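Speaker notes: What the machine left us
Róisín Mac Giolla, 5 June 2020
Slides are numbered in the corner. If the clicker dies again, carry on without them.

1. Opening

Say hello. Thank Declan Horgan for the invitation and for the warning about the microphone.

I run the finishing and dispatch side at Carroll, where we make metal furniture for cafés, hotel terraces and people with more patio than I have. In January we switched on Mirnus, which is the name of our new spraying and packing line. It was meant to be the end of dull work. I have come to report on the dull work, which is in excellent health.

Pause here. If they laugh, good. If not, go straight to the next part.

2. What we used to do

Before the line there were seven of us on the floor. Gobnait Moynihan sprayed. Finbarr Moynihan hung the pieces, took them down and complained about his shoulder. (They are cousins, someone always asks.) Everyone else wrapped, lifted, labelled and hunted for the tape gun.

We got through a decent number of chairs and knew most of them by sight. The forms for all this were kept in a biscuit tin. I still miss the tin.

3. What it does now

Mirnus will turn out 800 pieces in a good week. It doesn't get bored or stop for a cigarette, and it has never once hidden the good stool. Gobnait hasn't worn a spray mask since it arrived and says she would resign before wearing one again. I want to be fair to it, so don't rush this slide.

What it can't do is look at a chair and think, I wouldn't sit on that. Chalky marks on a dark slat mean nothing to it. They mean quite a lot to a hotel. 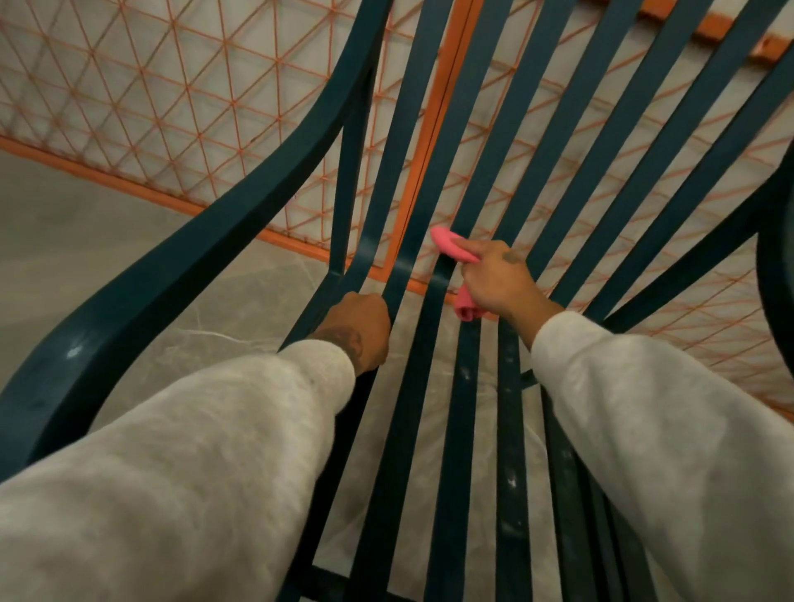
Did anyone lose their job?
Nobody was let go, but two people who left in the spring were not replaced, and I don't think we should pretend those are completely different things.

Let that one sit for a moment. Somebody from Sarano will be in the room and they are about to go through the same.

4. The wiping

The sales plan had a box on it marked "final touch". It was a very small box. In practice it's four people with cloths, and it's now the part of the job everything else waits for.

Slats are the worst. You do the front, then the edge, then find you have to get at the back as well, and by then you've put a thumb on the bit you did first. Curved rails are kinder. You steady the chair with one hand and follow the bend with the other, and after a while your arm knows the shape.

Finbarr is the best we have at it. He used to be paid less than the person who sprayed. We argued about that for weeks, and he now gets the same. If you take one thing home from me, look at who is doing the last job and what you pay them for it.
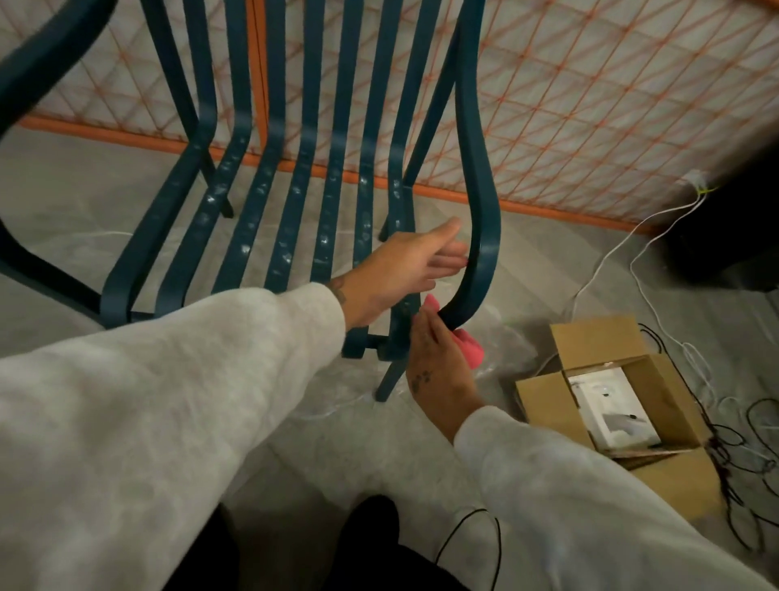

5. What I'd do differently

Ask the floor first. Gobnait Mac Suibhne told us in the planning stage that the wiping would pile up. It's in the minutes, under "any other business", after the car park.

Give people proper breaks from the cloth. We swap every 2 hours now. At the start we didn't, and we heard about it from everyone's wrists.

Don't name the machine after a meeting. Pukuvard was the other choice, so I suppose it could have been worse.

6. Questions

Expect the one about cost. Send them to Declan.
If they ask whether the next version will do the wiping too: the supplier says so. The supplier also said "final touch".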